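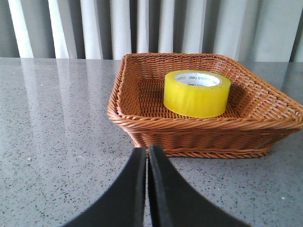
Tape roll in the basket, wrist cam view, fingers nearly closed

ferside_cell
Looking for advice on our pick cell. It's one arm with a two-finger gripper and a wrist camera, picking out of a woven basket on a speckled worktop. Since Monday it keeps stopping short on the far side and the fingers touch the front rim on the way in. I've redone the hand-eye calibration 3 times. Program is 818 if anyone here runs the Fovia controller.

mudlark400
Check the finger pads before you touch calibration again. Ours slid down the fingers a couple of millimetres and it looked exactly like a camera fault.

ferside_cell
Pads are fine. Pulled both off, cleaned the backs, put them on again. No change.

Buchanan_bench
I'd look at the worktop. It's shiny and you've got the curtain reflecting in it on the left. If your depth comes off the same camera, that will upset it. Put a matt mat down.

mudlark400
Disagree. Reflections would give scattered errors. He says it always stops short.

Buchanan_bench
It does not always show up as scatter. We had a steady offset at Skultorlow until we covered the bench.

ferside_cell
I can try a mat. Tape was the easy test anyway. The mixed load is worse, and I've got that down to a foam cube, a can on its side, a toy croissant and a brown plastic animal.

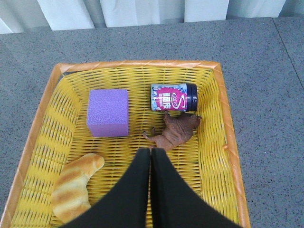 With those it goes for the cube without trouble and then hesitates over the animal, I think on account of the legs. Speed is at 400 in both cases.

mudlark400
What's holding the basket still?

ferside_cell
Nothing. It just sits there.

mudlark400
Then start with that. Two stops screwed to a board, basket pushed up against them, teach the rim height again. Every time the fingers catch the rim they can shift it.

Buchanan_bench
Fair enough, do the stops. I'd still do the mat.

ferside_cell
Will do the stops first and run it with no mat, then add the mat. Need to find a board the right size.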